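The Floral Cloth Pages

Sep 26, 2021

Right, I've finally got my act together and put up the tablecloth post, which about three of you have been nagging me for since winter (hi, Mum). If you're new, I collect patterned coverings, mostly botanical ones, and I'm hopelessly fond of the sort where the stems go wandering off everywhere and the flowers are only little. Big cabbage roses can stay in the shop as far as I'm concerned.

The favourite at the moment is the pale one with the thin grey-green stems and the rusty flowers. My mate Kane Ngata found the listing and sent it to me at some ungodly hour with no message, just the link, and I'd paid for it before I'd made a cup of tea. The seller called the print Arnon. I've since seen what I reckon is the same thing sold as Kunalo, a bit dearer, so have a look under both names if you're after one.

What I love is how well it behaves with colour. I'd been worried that an off-white ground would make everything on top look a bit sad and washed out, but put something red on it and those tiny blossoms wake right up! Yellow's good too, a proper bright plasticky yellow, nothing mustardy. I did try my old navy pieces on it and they just sat there like a row of school shoes.

A few notes from my scribble book before I forget. I paid 20 dollars for mine, postage on top. It arrived folded into a hard little square and the creases took 7 days to drop out, and I wasn't going anywhere near it with the iron. And if you're covering a whole work surface, please measure it twice, I've got a drawer full of coverings that stop just short of the edge and I look at every one of them with regret.

The whole tabletop, with the yellow tray in the middle and the red-cased tablet lying flat just below it:
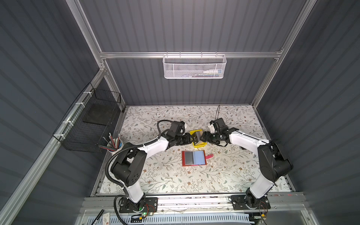

Up close with the red folder, for anyone who wanted a better look at the blossoms and the white stitching:
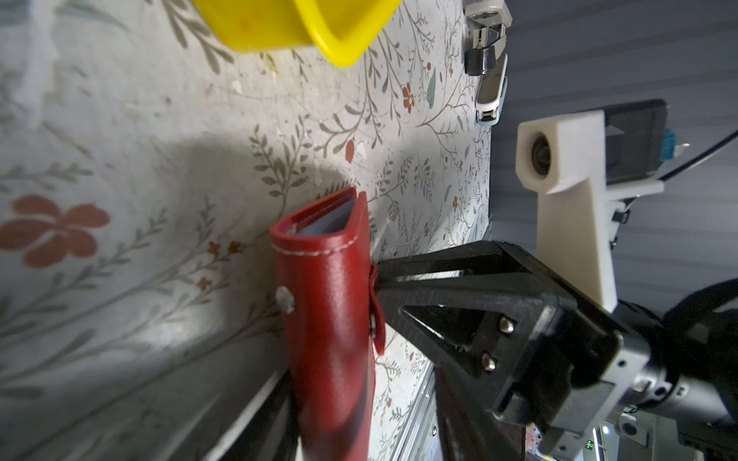

Next up is the Wieczorek, which is a darker print altogether, all ferns, and I'm still making up my mind about it. I had it on the kitchen table for most of a week and kept losing my keys on it. It may end up as a curtain for the laundry, or I might swap it if someone has a decent Drarov going spare (the small leaf, please, I've already got the large one and it's far too busy for me).

Swaps open again in October. Leave a comment with the print name, the size and your rough whereabouts, and tell me if there are any marks on it, even little ones. I don't mind a tea stain one bit, I'd just like to hear about it before I've paid the postage. Oh, and whoever asked about the blue tulip one, I've still got it, I just need to find which cupboard it's in.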